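Grounds & Grandstands: Visits
2020-02-10
By our touring correspondent

The Keveck Cricket Academy opened its doors to the public last week, and the public, in the form of me and a coach party, came in out of the rain. The morning began in the indoor nets, where a bowling machine set to 82 miles an hour was explained to us from a very safe distance.

Visitors were invited to face it at a lower setting. I lasted two balls. The first hit my pad and the second hit everything else.
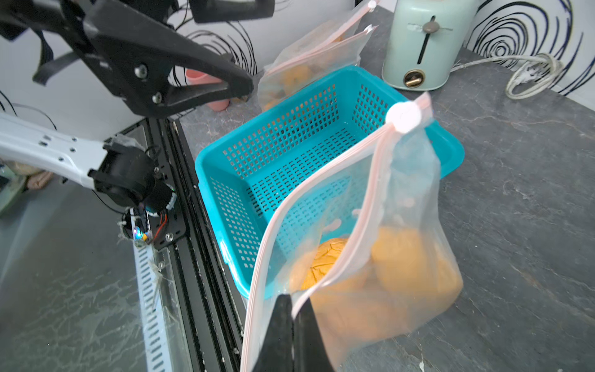 Next came the fitness wing, named for Favetti, the sponsor, whose logo is on the walls, the towels and the inside of the elevator. We heard a long talk on hamstrings. Fast bowlers apparently have worse ones than the rest of us and get a great deal more sympathy for them.
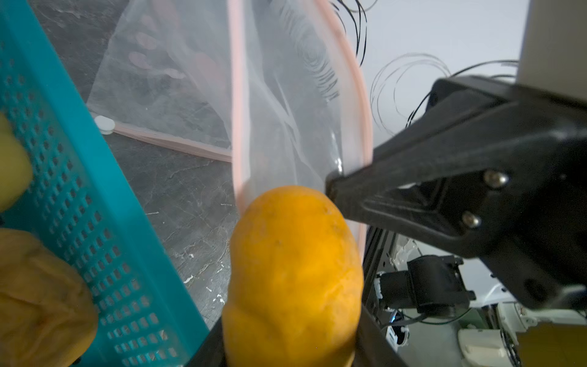
Papaya, bright orange.

The Nugroho Pavilion houses the museum, a single corridor with some 40 bats in it. Most look alike to me, though the man beside me was close to tears over one with a crack down the face. The gift shop sells a smaller version, without the crack, for more than I paid for my shoes.
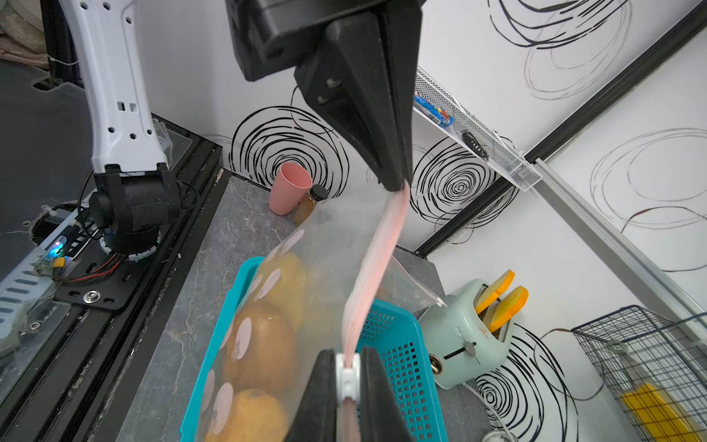 After lunch we were promised a practice match on the Isari Oval. The covers stayed on. We watched them for an hour from good seats, and a groundsman came out twice to look at the sky and go back in. The coach party clapped him both times.

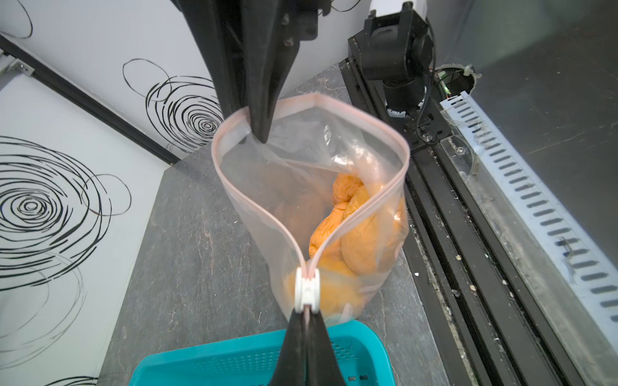
Parking is free before ten and baffling after that. Tours start up again in August, and you should allow 3 hours, or longer if anyone in your group has opinions about spin.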